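Laboratory News: Kitchen Cell Returns to Service

The Skamham kitchen cell resumed full operation in September following a scheduled maintenance period and a complete revision of its simulated counterpart. The work was led by Viktória Jakab of the Automation Services Group, with controls support from Jianguo Qian.

Members will recall that the cell had recorded a growing number of interrupted runs on the oven task. A review of the log covering 3578 door cycles traced 77 stops to the same condition: the fingers reached the handle at the correct height but closed short of it, and the arm halted on a force limit. Inspection found wear in the finger pads and a small offset in the wrist mount, which had shifted after the last tool change. The pads were replaced, the mount was reseated and pinned, and the wrist was calibrated again against the reference block.

The group then turned to the simulation in which all door routines are checked before release to the hardware. The model of the oven door had been carried over from an earlier project and its hinge was considerably stiffer than the real one. Mr. Qian measured the pull force at several opening angles and entered the new values in the Tastent scene library. Approach paths were rebuilt at the same time, so that the gripper now comes in from the side of the handle and stays clear of the knobs on the control panel.
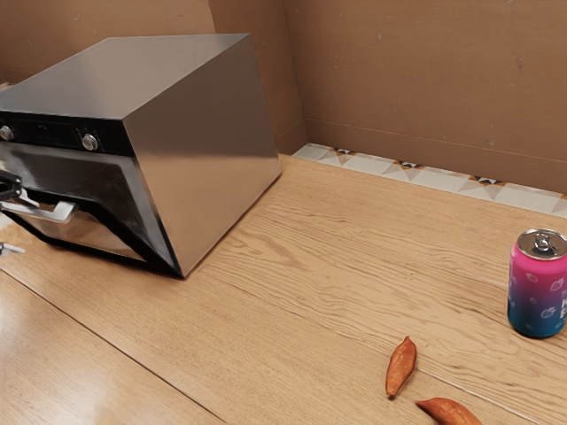
Simulated view of the oven task, with the gripper at the door handle.

The revised routine was run 1517 times in simulation before it was loaded on the cell. Loose items on the counter were moved between runs to confirm that the arm keeps its clearance. A further 32 runs were completed on the hardware under supervision – all at reduced speed – and no force stops were recorded. Normal speed was restored after Ms. Jakab signed the release form.

Users of the cell are asked to observe the following changes. Finger pads are now inspected at the start of each week, and the result is entered in the cell log. The wrist calibration must be repeated after every tool change, including changes made for a single demonstration. Door routines saved before the maintenance period have been archived and should not be loaded; groups that depend on them may request a converted copy from Mr. Qian.

The drawer and faucet routines were outside the scope of this work and remain as before. Their review is planned for the next maintenance period, and booking requests for the cell may be submitted in the usual way.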